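Gudport hire firm staff teach robots to sort kitchen tools

Packers at the catering hire firm Distix are spending part of each shift recording how they pick up spoons, skimmers and other kitchen tools, ahead of the arrival of robot arms on the returns line in December.

The Gudport company hires out cooking and serving equipment to schools, event caterers and film crews. Everything that goes out comes back in mixed crates and has to be sorted, checked, washed and packed again. At present all of that is done by hand on two benches at the back of the warehouse.

Under the new arrangement two arms, supplied by the automation company Clorammont, will take over the first part of the job, lifting utensils out of the crates and laying them down for checking. Washing and the final check will stay with staff.

Before that can happen the arms need examples to learn from, and these are being made by the people who do the sorting now. They work with a hand-held version of the robot's gripper, picking up a tool, moving it and putting it down again while a camera on the gripper records what happens.
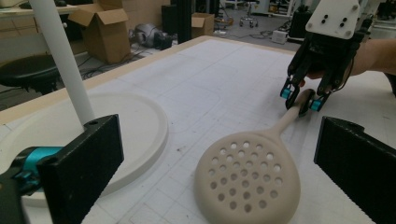
Distix says it asked for the recordings to be made by its own packers after an early trial in which Clorammont's engineers did the handling themselves. The engineers tended to pick everything up by the middle. Packers vary it a good deal more, and some tools need to be taken by the very end. The cream skimmer is one of them: its head is full of holes and lies nearly flat on the table, so the fingers of the gripper pinch the rounded tip of the handle and leave the head where it is.

"You don't think about how you hold a thing until you have to do it with two fingers that aren't yours," said one packer, who has been with the company for nine years. "The first morning I was dropping everything. By the second week I was nearly as quick as I am with my hands, but my wrist knew about it."

Wrists have been the main complaint. The gripper is held out in front of the body, and staff said the weight is not much but is in the wrong place. After the first fortnight the recording sessions were cut from two hours to 45 minutes, with a change of task afterwards. The company has also bought a second height of stool for the recording room.

The target is 500 recordings for each type of utensil on the list. A recording can be as short as a few seconds. If the tool slips it is kept and marked as a slip, and does not go towards the total. By the end of last month the team had made 1,144 usable recordings, most of them of ladles, spoons and skimmers. 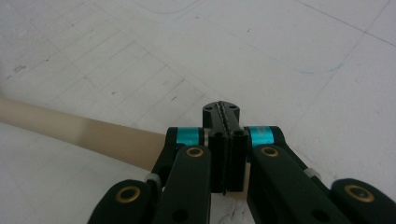 Flat items have been slower. Spatulas and scrapers lie close to the surface and give the fingers little to get under, and several packers asked whether they could slide them to the edge of the table first, as they would on the bench. Clorammont at first said no, then agreed that sliding should be recorded as a movement in its own right.

That was one of a number of changes that came from the shop floor. Another was to the table. The early recordings were made on a plain surface, and the person recording had no way of telling whether a tool had been put back in a fresh position or the same one as before. The tables now have a grid, and each recording starts from a different place on it.

Staff who take part are paid an extra rate for the hours they spend recording. The company had first offered the work as ordinary duties. A group of packers objected, saying they were being asked to hand over the skill they are paid for, and the rate was agreed after three meetings. It will be paid until the recordings are finished. What happens to it afterwards has not been settled, and some staff want it kept for anyone called back to record new stock.

Distix has given a written undertaking that there will be no redundancies on the returns line for two years. There are no promises after that, and the company said it could not make any. Two posts left empty by retirements this year will not be filled.

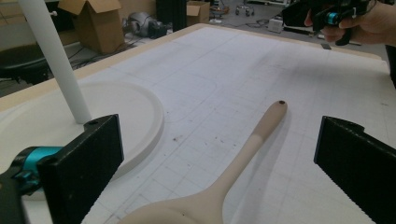

A long-handled spoon on the gridded table used for recording at Distix in Gudport.

The biggest change for those who stay will be in what they do all day. Emptying crates takes up most of a packer's shift during the busy season, and is the part that most of them would be glad to see go. The crates come back greasy, and knives turn up in the wrong ones. Several people said they would not miss reaching into them.

The checking bench is another matter. It is quieter and cleaner work, but it is done standing in one place under a bright lamp, and at the moment people rotate off it every hour. With fewer crates to empty there will be less to rotate to. One packer on the late shift said she had gone on to crates in the first place to get away from checking, and was not looking forward to a full day of it.

The company said it was looking at moving some people into repairs, where loose handles and bent wires are put right. There is a backlog of 300 items in the repair store, some of it there since spring. Training for repairs will start with four places, and more people have asked than can be taken.

There will also be a new job minding the arms. Whoever does it will clear jams, deal with anything the robot refuses to pick up and decide whether a new item needs recordings of its own. The job is to be advertised inside the company first. Distix said it would not ask for any qualification, but that time spent on the recordings would count.

Abugri, the event caterer that is the firm's largest customer, said it had been told of the plans and had asked only that its own marked equipment be kept on the hand line until the arms had been running for a month. Distix has agreed. Abugri's stock includes a number of older serving pieces that cannot be replaced. 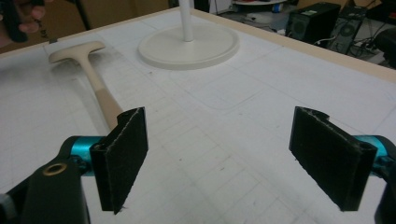
Nobody at the company expects the arms to be as quick as a person at the start. In the trial, a single arm took three times as long as a packer to clear a crate, and it stopped completely when two whisks came out hooked together. Clorammont says the speed should improve as more recordings are added. Distix has planned its winter rota on the basis that it will not, and will keep both hand benches open until the end of the busy season.

Tangled items, anything with a blade and anything made of glass are outside the first stage. They will go down a separate chute to the benches.

Recording sessions run each morning from 7.30 and again after the lunch break, with two people to a table. One handles the tools and the other resets them and keeps the log, and they swap at the end of the session. Packers from the early shift have done most of it so far. The late shift joined this month, following complaints that the extra rate was only reaching half the building.

The list of utensils still to be recorded includes tongs, which the team has put off twice. A tool that opens and shuts is hard to hold with another one, and the packers have been asked to come up with a way of doing it before the next review.

Staff will be shown the arms working on real crates before they go live, and will be able to raise objections at a meeting afterwards. Distix said notes from the meeting would be put up in the canteen.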